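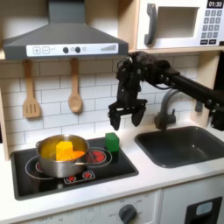

Print | E-mail

Kitchen cell upkeep, Sunday, 17:00

1. Gripper. Zindex fitted new finger pads and call the job closed. Not agreed -- the grip test passed 75 times, all on one block. To be rerun on mixed pieces.

2. Wrist cables. Meireles says the ties will last. They said so in September. Check every 5 days. 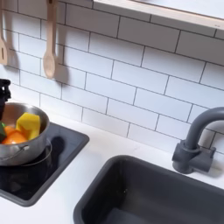

Pot on the cooktop, gripper at its rim.

3. Homing. Still nearly 2 mm out after a restart. Trusavley blame the mount; no figures shown. Bolts to be torqued before anyone touches the software.

4. Nodarari service contract. Deferred -- price unexplained.

Print | E-mail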